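About us

Who we are

Stalletti collects examples for robots that learn. Small company, one floor, a lot of cabinets. Other people build the robots and other people train the models. We do the bit in between, the hours of somebody showing a machine how to open a door, take a thing out, put the thing down, close the door. Then again with the door open a bit less.

We started with 2 operators and one arm in a back room in Colluvport. Now there are 33 of us, most on the floor, a few on review, a couple keeping the hardware alive. Still in Colluvport. Still short of shelf space.

What we do

You send us a task list. Or a vague idea, we get plenty of those, and we turn it into a task list with you. Then our operators drive the robot through each task while everything gets recorded: head camera, wrist cameras, joint positions, hand positions, plus a one-line instruction in plain words. "Put the blue binder on top of the cabinet." That kind of thing. One go at one task is an episode.

After that it goes to review. Every episode gets watched start to finish by a person who didn't record it. They mark where each step begins and ends, fix the instruction if it doesnt match what happened, and throw out what needs throwing out. Failed grasps we keep, but tagged, in their own folder. Some customers want them, some don't. Tell us early please.

Where we work

No mock kitchens, no black curtains. We record in ordinary rooms, offices mostly, with the chairs and cables left where they are. People walk past. Somebody leaves a laptop open on the desk behind. A model that has only seen a tidy lab gets confused by a coat, so we leave the coat.

Office storage is our biggest line right now. Hinged doors, shelves, binders, folder boxes, latches. Sounds dull and it kind of is, but a cabinet door is a hard thing for a robot. Thin edge, swings in an arc, and the hand has to stay out of its own way. Ask any of our operators about doors, bring a coffee.

Projects

Domunell is our in-house set for storage furniture. Each task gets recorded 40 times before we call it done, with something changed between goes: where the robot stands, how far the door is open, which shelf, which binder, what time of day. Office part is well along. Home part starts in February if the second room is ready.

Ismail is our review tool. We wrote it ourselves after giving up on spreadsheets. Lines up all the camera views on one timeline so the reviewer can see the hand from up top and from the wrist at the same moment. Ugly. Fast. Customers can have a login for their own episodes.

How we train operators

3 weeks before anyone records for a customer. First week is just moving the arms without hitting furniture. Second week picking up and putting down, soft things then stiff things. Third week is doors and drawers, and thats the one people remember. We look for patience more than anything. Gamers do fine, so do people who used to sew or fix bikes.

Short shifts at the controls, then a swap to review or room setup. Tired hands make bad examples and a model will copy the bad ones just as happily.

What you get

Synced video and robot data, step labels, written instructions, a room sheet with the furniture measured, and a list of what we threw out and why. You own the lot. We don't resell customer recordings, and Domunell is kept on a separate drive from all customer work.

A bit from the floor
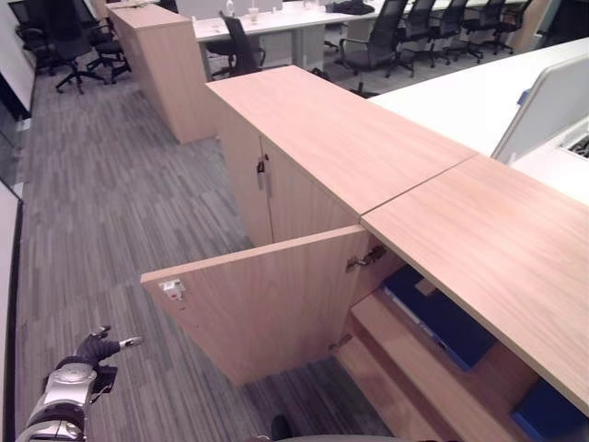
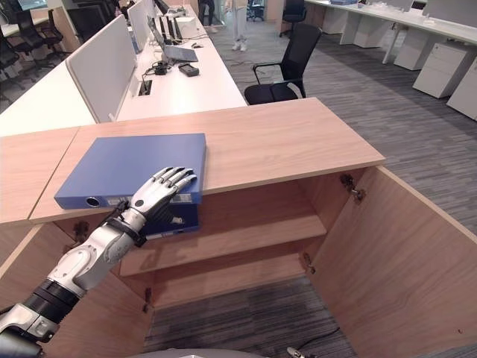
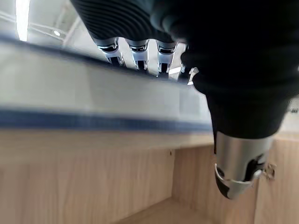 Binder and cabinet work, office room, head and wrist views.

Working with us

Want a sample before you commit? Ask, we'll send a few Domunell episodes and you can check they load in your setup. Want to come see? Also fine, mornings are best, the floor gets loud after lunch. Hiring operators and one reviewer at the moment, details on the jobs page. For anything else use the contact form, it goes to a shared inbox and one of us will get back to you, normally same day unless the arms are down.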